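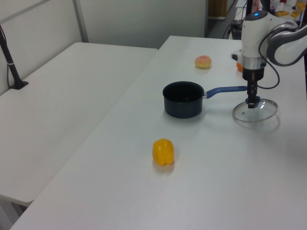
By Seidu Ofori

Put a Lid on It: The House Rules Behind a Robot's Kitchen Chores

Most of what makes a robot kitchen trial worth trusting is written down before the arm moves. At Dronthorpe, where a small team tests arms on household jobs, the rules fit on two sheets of paper taped inside a cabinet door. They cover who may stand where, what goes on the table, and what counts as a finished task.

The saucepan and lid are the current job. A glass lid looks simple to a person. To a camera it is mostly whatever lies under it, plus a thin metal rim and a knob. The Dronthorpe sheet says the arm should take a lid by the knob and never by the rim, and that it should travel low over the table. A lid held high has farther to fall.

The sheet also says what to do about pan handles. Operators set the handle where they like at the start of a trial, but they have to change it between trials. An arm that has only met a handle pointing one way tends to learn the handle and not the pan. The same goes for the food. A pepper or a peach near the cookware is there to be left alone, and a run in which the arm bumps one is logged as a fault even if the lid ends up in the right place.

That last rule caused arguments. Rusnák, which supplies the logging software, first allowed only two results, pass or fail. Operators wanted a third for runs that got the job done badly. They got it in February, and the older records had to be gone through again by hand. Of 2,346 logged runs, 1,522 kept their original mark. The rest were changed or thrown out, mostly for missing notes.
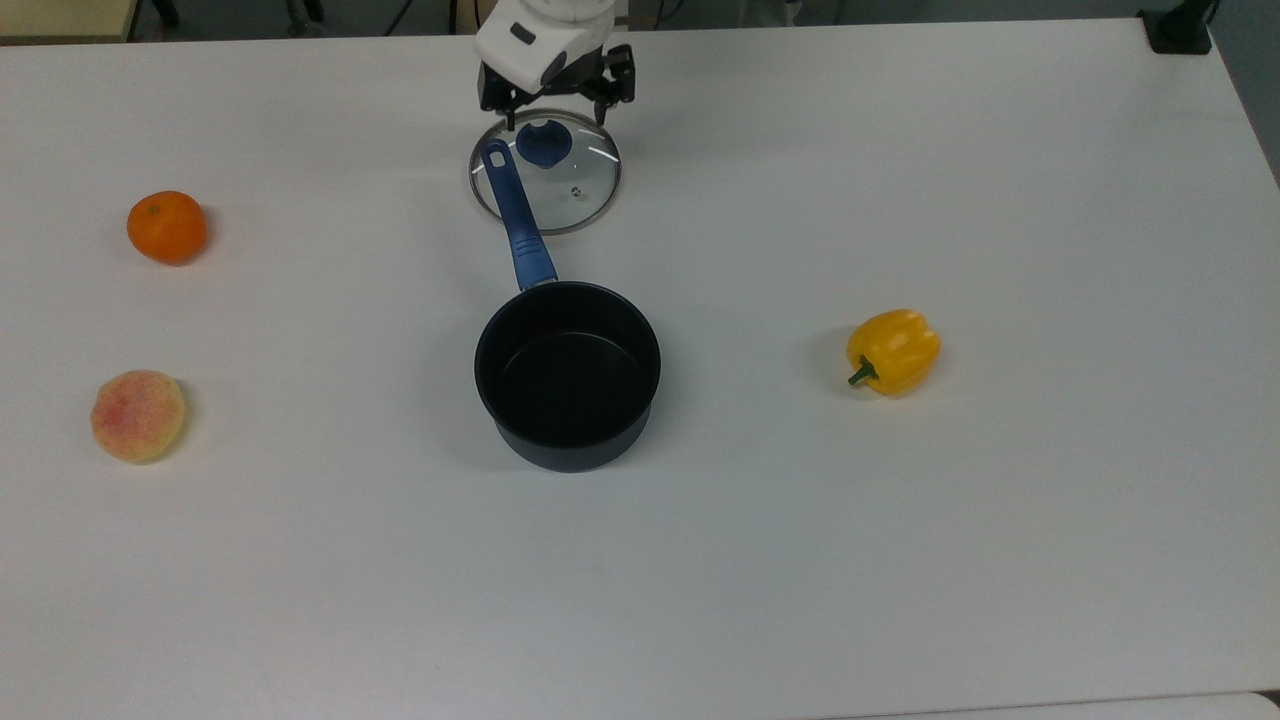 Seidu Ofori
Staff writer, workplace and technology

Letting go has its own section. The fingers must open fully before the wrist lifts, and the arm must clear the knob before it moves sideways. Livis, a firm that runs similar trials with its own arms, uses nearly the same wording, and the two groups now trade drafts.

They differ on people. Livis lets an operator reach in to straighten an object once the arm has stopped. Dronthorpe wants the arm stopped and the hold button pressed first, with a second person watching. It slows the day down – operators complain about it most Monday mornings, when the tables are being set up again – but the rule has stayed.

A shared guide is being put together under the name Kornusard. The draft asks each site to write down its table height, its lighting and every object used, with a note on whether food is real or artificial. It does not set a speed limit. The groups could not agree on one, and the section is marked open until the next draft goes out.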